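4.2 Land Division and the Reading of Plans

The second part of the study considered how residents of Grallstead and Andurley understand the plans used to allocate garden plots. Both towns divide municipal land into square plots of equal size, and both ask applicants to choose a plot from a printed sheet before visiting the site. Earlier work by Baranauskienė suggested that applicants treat such sheets as pictures of the land, and pay little attention to slope, shade or access to water.

We received 143 completed forms, of which 90 came from Grallstead. Applicants were asked to mark a first choice and to explain it in their own words. Corner plots were chosen more often than any others in both towns. The reasons given were mostly social – fewer neighbors, a shorter walk to the gate – and only 13 applicants mentioned soil. Those who had held a plot before were more likely to name drainage, although many of them still preferred a corner.

Interviews held in September by Hậu Đàm support this reading. Several applicants said that they had expected the lines on the sheet to match a fence or path on the ground, and were surprised to find only pegs. Two asked whether the plots could be marked again in a more lasting way.

A grid makes every unit look alike, and the things placed within it are easily compared by position alone (Figure 2). 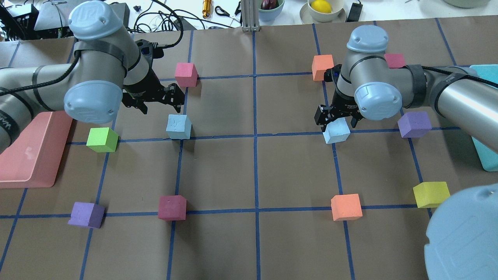
Figure 2. A square grid marked in dark blue tape on a paper-covered tabletop, with foam cubes in assorted colors.

The Closidley plan, drawn up under the older Mạc system, offers a useful contrast. Its plots follow the stream and vary in width, and the sheet given to applicants shows the height of the ground at each boundary. Applicants there took longer to choose but made fewer requests to move after the first season. We return to this difference in Section 5, where the cost of preparing such sheets is also discussed.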